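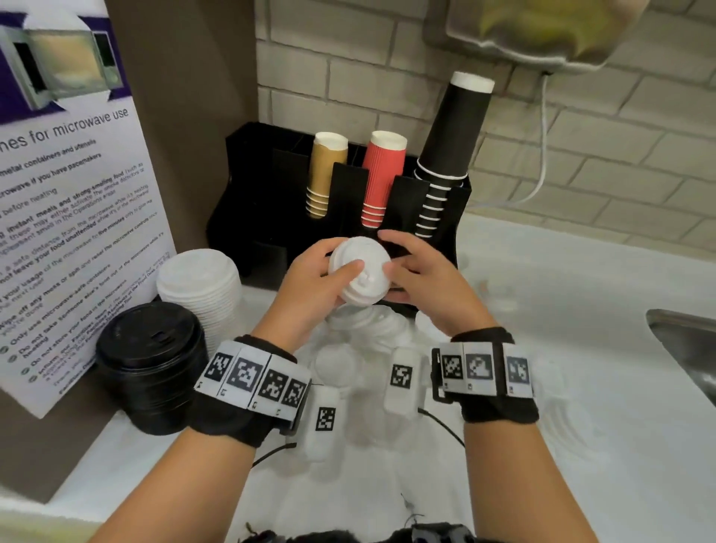 # Setting up a takeaway coffee corner (cups, lids and no more rummaging)

I run the hot drinks for a little community hall, and for ages our cups lived in the cardboard box they came in, under the sink, next to the bleach. The lids were in a carrier bag. Every single break I'd be on my knees feeling about for the right size while a queue built up behind me! So last January I gave the whole thing a proper sort-out, and several people have asked me how I did it. It took one evening and it's still going strong.

## What you'll want

- A cup dispenser with upright slots. Mine is a black one with three slots and it's an angled sort.
- Paper cups in up to three sizes, ideally each a different colour.
- Lids to fit. More on this in a minute, it's the bit that catches people out.
- A damp cloth and a dry one.
- A marker pen and a strip of masking tape.

I got my cups from Pruken and the lids from Rirkum, and I wouldn't do that again. Buy both from the same place if you can.

## Step 1: Clear the counter

Take everything off. Kettle, sugar, the lot. Wipe it down and dry it properly, and do wait for it to dry, as paper rims and puddles don't get on. If you've got a bit of counter against a wall, use that, because the wall steadies the tall stacks.

## Step 2: Check your lids before you load anything

Cup size on the packet tells you how much the cup holds. It doesn't tell you how wide the top is, and the top is what the lid cares about. I've had two cups from different makers both sold as the same size and the lid from one just slid about on the other.

So take one lid and one cup of each size. Turn the lid over and have a look at the rim from underneath. Run a finger round the groove and feel for cracks or a flat spot (the ones at the ends of a sleeve get squashed most often). Then try it:

1. Fill the cup with cold water to about a finger's width from the top.
2. Put the lid on the side furthest from you first, then press round with both thumbs until they meet at the front.
3. Line up the sip hole so it's not over the cup's seam. The seam is where drips sneak out.
4. Hold it over the sink and tip it gently.

If it dribbles, take the lid off, turn the cup a bit and try again. Still dribbling? Wrong lid. Send them back before you open the other sleeves, which I did not do, and I had 200 useless lids in the cupboard until Gleice Coutinho took them off me for her seed trays.

## Step 3: Load the cups

Cups go in upside down, rims at the bottom, and you pull from the rim end. It keeps dust out and your fingers off the inside.

Slide each stack out of its plastic sleeve straight into the slot instead of handling cups one at a time. Don't ram them down! If you push, they wedge together and you'll pull out four when you wanted one. Put your fastest-moving size in the slot nearest your serving hand. I keep the colours the same every time, so when someone asks for a large I just reach for a colour and don't have to think.

With ripple-wall cups, leave the stack a touch shorter than you think. They're chunkier and they grip each other more.

## Step 4: Stack the lids

Lids go next to the dispenser, nested dome-up in one tall pile. I used to have them the other way up and they collected all sorts, crumbs mostly, and once a teabag tag. Dome-up, the part that touches the drink is still facing the room, so if yours will be standing a while, drop a clean bag over the pile when you're closed.

Pick them up by the edge. To split two that are stuck, give the rim a little twist; pulling straight up brings half the pile with it.

If you have more than one lid size, keep the piles well apart and put a strip of masking tape on the counter in front of each, with the size written on. I thought this was fussy until I'd had a helper on the urn for an afternoon.

## Step 5: Sort out the spares

Spare sleeves stay sealed, in a lidded box (ours is an old Dutik crate), off the floor and away from anything smelly. Paper cups pick up smells like you wouldn't believe. Write on the box what's inside and when you opened it.

## Keeping it going

At the end of each session I top up the slots, wipe the counter and chuck any lid that's been on the floor. Once a month the dispenser gets emptied and washed in warm soapy water, and left overnight to dry.

We got through 1,004 cups last season, which I only know from the order sheets, and wasted very few once they'd moved out from under the sink. Next I want to tackle the stirrers, which are still in a mug with no handle. If you've found a decent pot for them that doesn't tip over, leave me a comment!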